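Board forum > University governance > Committee terms and overlapping seats

skerry_clerk
Dullier's governing board has a regent sitting on both Audit and Finance. Our own standing orders at Flesten bar this, but theirs are silent. The appointment runs to August. Has anyone seen a clause that deals with it mid-term?

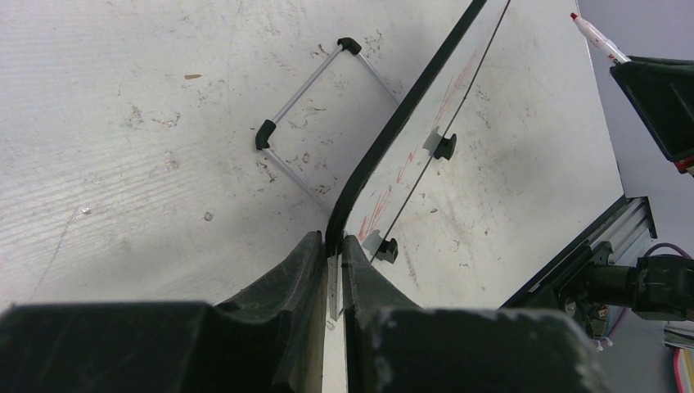
Skye Leckie: MacBrayne has one. Section 9 lets the chair move a member between committees without a fresh appointment, provided the full board confirms it at its next meeting.

skerry_clerk
Thanks. Does the member keep voting on Audit until confirmation?

ordinance10
They do under the MacBrayne text. I think that is poor drafting. A member who signs off the budget should not vote on the audit of it, even for one meeting.
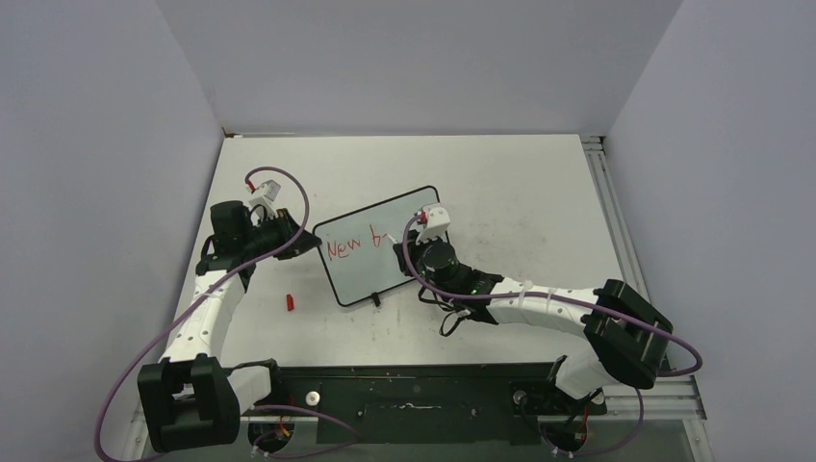

The older Bultilari rules, adopted in 2000, suspend the vote at once and leave the seat vacant. Quorum on a committee of four then becomes the difficulty, and the rules say nothing on substitutes.

Skye Leckie
I disagree. Suspension before the board has met takes away a right the appointment gave. Recusal on the items concerned is enough, if it is minuted.

ordinance10
Recusal depends on the member agreeing to it. Section 9 has no power to compel.

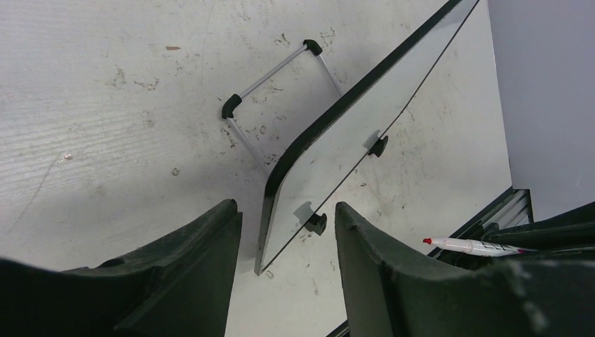

Is an ex officio seat counted as an overlap?
Only where it carries a vote. Under both texts an attending chair without a vote is left out.

skerry_clerk
Noted. I will draft on the MacBrayne model, with compulsory recusal added as Section 10.

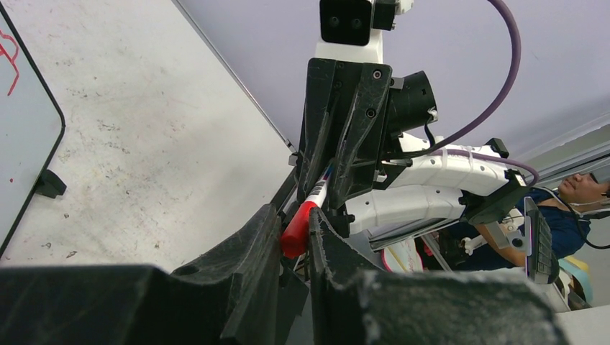 The transfer power stays with the chair, and confirmation goes to the full board. Draft wording to follow in this thread once the numbering is settled.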